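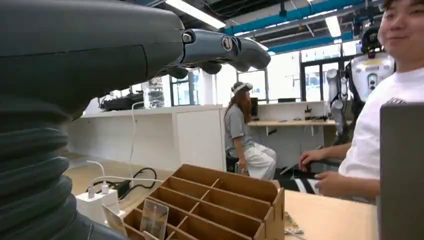 Five-finger hand or plain two-finger gripper for sorting small parts?

Forum: End Effectors and Tooling
Started by nesma_aa, Aug 25, 2025

nesma_aa wrote:
We have been trying a five-finger hand on one of our arms for the past month and I need to decide whether to keep it on or go back to the parallel gripper. The job is mixed. We pick small bagged parts off a table and put them into the compartments of a cardboard organizer, and we also do some cloth folding. All of it is teleoperated for now. The view at the top is from the wrist camera.

What I have so far:

The hand is better on cloth. It can pinch an edge and hold the rest of the fabric back with the other fingers. The parallel gripper drops the second layer most of the time.

The hand is worse on the organizer. The compartments are narrow and the lower fingers hang under the pinch, so they hit the dividers before the part is over the slot. The operator has to tip the wrist to get in, and then the camera is looking at nothing useful.

The hand is slower to fix. One finger was out for 4 days in the first two weeks with a loose tendon.

The parallel gripper is a Pasex with the long jaws. The hand is the Rollenis, right-hand version. Has anybody run both on the same task and kept numbers?

tolley_bench wrote:
How many operators? If it's one person you are mostly measuring how used to the hand that person is.

nesma_aa wrote:
Two, me and Youssra. She has more hours on the hand and I have more on the gripper, so yes, that is a problem.

o_akpan wrote:
We ran both last November on a kitting job. 800 picks each, same bins, same arm. The gripper finished in a little over half the time. The success rates were close enough that I wouldn't argue over them. We took the hand off and it has been on a shelf ever since.

For bags in a divided box I would not even consider a hand. You need two thin jaws and a straight approach. Everything below the pinch point is in your way.

filali_y wrote:
I'm the other operator. I don't agree that it's that clear. Bags are where the gripper gives us trouble. The parts slide to the bottom corner, the jaws close on the empty end, and the bag swings when you lift it. With the hand I can get the thumb under the bag. I lose time at the dividers but I drop fewer of them.

o_akpan wrote:
Use wider pads on the jaws. Ours were silicone, cut from sheet and glued on. The swinging mostly stopped.

filali_y wrote:
Wider pads have the same problem at the dividers as the fingers do.

o_akpan wrote:
Less of it, though. Pads stick out a few millimeters. Your fingers stick out a few centimeters.

ashraf.samir wrote:
Can you park the fingers you aren't using? On the Rollenis there is a setting for a fixed pose per finger. We lock the ring and little fingers flat against the palm for anything narrow and drive only the thumb and the first two. It isn't as slim as a gripper, but it will go into a box. Check your firmware, the early release ignored the setting after a restart and you had to send it again.

nesma_aa wrote:
I didn't know about the fixed pose. We have been mapping all the fingers straight from the glove, so whatever the operator's hand does, the robot's does. When I pinch, my other fingers curl in without my thinking about it. That is most likely what hits the cardboard.

ashraf.samir wrote:
Same with everybody. Lock them in software and tell the operator to ignore what their own fingers are doing. It takes an hour or so to get used to.

tolley_bench wrote:
On the camera. Where is it mounted? In your picture the arm sleeve and the hand take up the whole left side, and the organizer is down at the bottom edge. You're spending a lot of the view on the ceiling and windows.

nesma_aa wrote:
On a side bracket at the wrist. The arm wasn't down at the box at that moment, so it's looking out across the room. When it is over the box we do see the slots, but the hand covers the near row. We have an overhead camera as well. Youssra uses it and I mostly don't.

tolley_bench wrote:
I'd change the bracket before I changed the hand. Pitch it down and move it out from the wrist a bit. And watch your exposure with that much daylight behind the work. Auto exposure will go dark on the table every time the windows come into view. Set it by hand with the arm over the box and leave it.

aicha_ab wrote:
Agree with fixing the exposure, don't agree with moving the bracket out. We did that at Nokeo and hit the table edge with it twice in the first week. A wider lens on the existing mount got us the same coverage. You do get distortion at the corners. It made no difference to the operators, but if you plan to train on the footage, pick one lens and stay with it.

tolley_bench wrote:
A wider lens makes the parts smaller in the picture. With small bags I'd want the pixels.

aicha_ab wrote:
Depends on the sensor. Ours had pixels to spare.

hk_fixtures wrote:
Going back to the first question. Is there a reason it has to be one or the other? We use a Hennessy quick changer, and swapping takes under a minute. Gripper for bins, hand for fabric.

o_akpan wrote:
A changer adds height and weight at the wrist. With a hand on the end you may be near the payload limit already. Look at the arm's sheet before ordering.

nesma_aa wrote:
We are within payload with the hand alone. I'd have to add up the changer. The cabling worries me more, the hand has its own power and data lines and they run outside the sleeve.

hk_fixtures wrote:
Get the version with the electrical block. It costs more. Don't try to do the connectors by hand every swap, the pins don't last.

nesma_aa wrote:
Thanks, all. Plan for this week: lock the two outer fingers, fix the exposure, leave the bracket where it is. Then Youssra and I each run the same set of bags with both tools, 3 rounds per tool, switching the order. I'll count drops separately from time so we aren't arguing about two things at once.

o_akpan wrote:
Put pads on the gripper first or it isn't a fair test.

filali_y wrote:
Fine, but thin ones.

ashraf.samir wrote:
Post the firmware version too when you have it. If it's the early one, resend the pose after every restart.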